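Quiénes somos

Kasteo es un taller compartido. Empezó en el garaje de Ingeborg Kröger, con un torno que pesaba más que el coche y una mesa hecha con dos puertas viejas, y hoy ocupa una nave de 300 metros cuadrados donde caben, un poco apretados, 59 socios con sus proyectos, sus cajas de tornillos y sus discusiones sobre qué aceite ponerle a una reductora. Aquí se viene a construir máquinas que se mueven solas, o casi, y a aprender de quien ya rompió la suya antes.

Ingeborg sigue abriendo la puerta casi todas las mañanas. Bernd Stüber lleva la parte de mecánica y Marlene Kleinschmidt la electrónica, y entre los dos han enseñado a soldar, a tarrajar y a leer un plano a media comarca (¡a algunos, dos veces!). Finn Nolte llegó de aprendiz con dieciséis años y ahora da el curso de iniciación de los jueves por la tarde, que suele alargarse hasta que alguien tiene hambre. 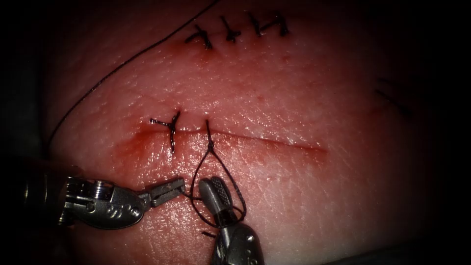

Dedus es nuestro proyecto más largo y el que más cariño nos ha pedido: cuatro años construyendo entre todos, en el banco del fondo, un puesto de prácticas con dos brazos de instrumental quirúrgico. Lo impulsa Rostam Asadi, que viene de la relojería y tiene una paciencia que a los demás nos falta. La tarea que nos pusimos fue coser, y coser con puntos sueltos, cada uno con su nudo, sobre almohadillas de tejido sintético. En la incisión de arriba hay ya cuatro puntos cerrados, con los cabos cortados, y en la de abajo el hilo negro forma un lazo sobre las puntas del instrumento derecho, que es el momento que más nos gusta enseñar a las visitas. Las muñecas articuladas, con sus pasadores y sus poleas diminutas, nos han dado tema de conversación para muchos inviernos, y el cuaderno de Rostam sobre cómo tensar los cables está en la estantería para quien quiera copiarlo.

También hay sitio para cosas más modestas: un comedero automático para gallinas, una fresadora rescatada, un carrito que riega tomates y que a veces riega a Bernd. Si tienes una idea a medio hacer, tráela como esté. En julio cerramos los cursos, pero el taller queda abierto para los socios.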